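Stesetti Guest Comments: data card

Version 2, November 23, 2021
Maintainers: Thenmozhi Arumugam, Rostam Shojaei
Labeling: Kulsoom Durrani, Siamak Akbari

Summary

Stesetti is a set of 3,613 short written comments left by hotel and guesthouse visitors in Drindatcombe. Each comment has one main topic label and a mood label. It was put together to test text sorting tools on short, messy writing, the kind with missing words and no punctuation.

Source

The comments come from paper cards filled in at checkout. Shahab Shahbazi typed them up by hand. Spelling mistakes were kept. Line breaks were replaced with a single space. Cards that were blank, or had only a signature, were left out before numbering, so the id column has no gaps.
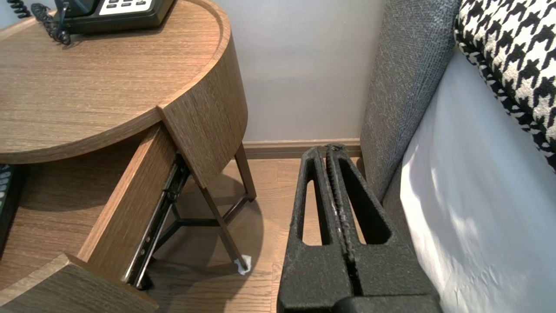 Topic labels

There are 10 topics: bed, bathroom, noise, heating, breakfast, staff, price, parking, room fittings, other. A comment that touches on more than one topic gets the label for whichever takes up the most words. If two are equal, the one mentioned first wins. "Room fittings" covers furniture, lamps, phones, sockets and curtains. Televisions were under "other" in version 1 and were moved to "room fittings" in March.

Mood labels

good, bad, mixed, none. Use "none" for plain requests such as "please send the bill to my office."

Files

comments.csv: the full set
labels.txt: topic names and short rules
split.csv: train and test ids
changes.txt: what changed from version 1

Columns in comments.csv

id: whole number, starts at 1
text: the comment, UTF-8
topic: one of the topic names, lower case
mood: one of the mood names
labeler: K or S 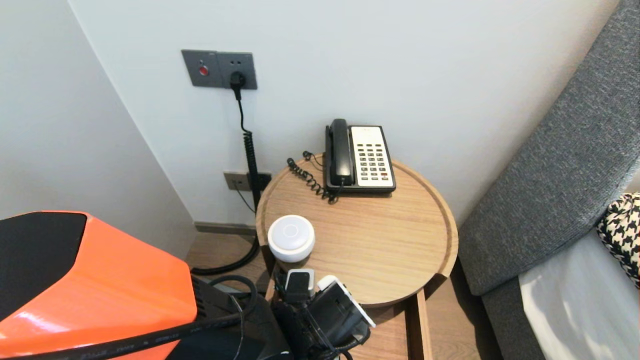

Labeling

Each comment was labeled once. Kulsoom and Siamak then traded batches of 20 and marked any label they disagreed with. Rostam settled those. The original labels were not kept, so agreement scores can't be worked out from this release.

Privacy

Names of guests and staff were replaced with NAME, and room numbers with ROOM. Phone numbers and email addresses were removed. If you find one we missed, send the id to Thenmozhi and it will be fixed in the next version.

Known problems

Sarcasm is often labeled "good" when it should be "bad."
"Heating" includes complaints that a room was too hot.
Some comments were cut short where the handwriting could not be read. These end in three dots.
Drestivo exports the mood value "none" as an empty cell. Load the file as plain text to avoid this.

License

Free for research and teaching. Ask before selling anything built on it.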